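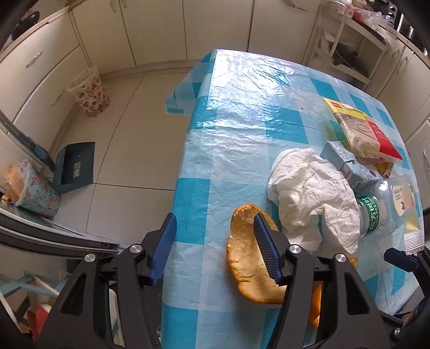 Fitting and caring for a plastic tablecloth on a kitchen table

Plastic sheeting sold for tables comes in two forms. Thin film is a single layer, usually printed on one side and supplied folded. Backed cloth has a fabric layer underneath and is supplied on a roll. Film is cheaper and creases easily. Backed cloth lies flatter but is harder to cut and takes longer to dry underneath. The steps in this guide apply to both unless stated.

Measuring

Measure the table top at both ends and in the middle. Old tables are rarely square. Use the largest reading for each direction, then add twice the overhang you want. For a narrow table 700 mm wide with an overhang of 150 mm each side, the cut width is 1000 mm. Keep the overhang shorter where people sit, or the sheet will drag when a chair is pulled out.

If the pattern is a check, decide where the lines will fall before cutting. A large check shows any error in alignment along the whole length of the table. Start from the centre line and let the part squares fall at the edges. 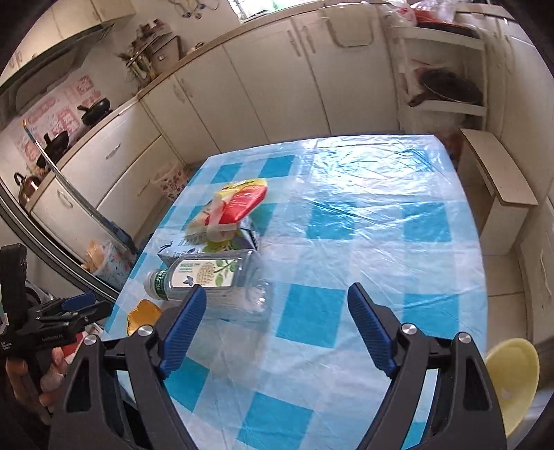
Westent Home Notes

Removing fold lines

1. Unfold the sheet in a warm room and leave it print side up on a flat surface overnight.
2. If the creases remain, lay the sheet print side down on a dry towel.
3. Warm one section at a time with a hairdryer on its low setting. Hold it 224 mm or more from the surface and keep it moving. Stop at once if the sheet starts to curl or shine.
4. Smooth the warmed section from the middle outwards with a folded cloth.
5. Let each section cool before moving on.

Do not iron thin film, even through a towel. Backed cloth may be ironed on the fabric side only if the maker's label allows it.

Fine wrinkles show most on a glossy finish near a window. They will ease over a week or two of use - a second round of heating seldom helps.

Cutting and fixing

Mark the cutting line on the reverse with a soft pencil and cut with long scissors. A knife and straight edge give a cleaner line on backed cloth, but work on a board and not on the table.

Corners can be left hanging as points or folded under and clipped. The Nasrallah pattern of spring clip holds well on tops up to about 40 mm thick. Pritent clips are shallower and suit thin tops. Double-sided tape should be avoided on varnish.

Cleaning

Wipe with warm water and a little washing-up liquid, then dry. Citrus juice and peel oil can soften some prints, so wipe them up promptly. Turmeric, beetroot and ballpoint ink may stain for good. Bleach and scouring cream dull the surface.

Lift the sheet once a month and wipe the table underneath. Trapped moisture will leave white marks on a waxed top. An underlay such as Flirenow felt reduces this, provided that it is dry when fitted.

Store spare sheets rolled on a cardboard tube, print side out.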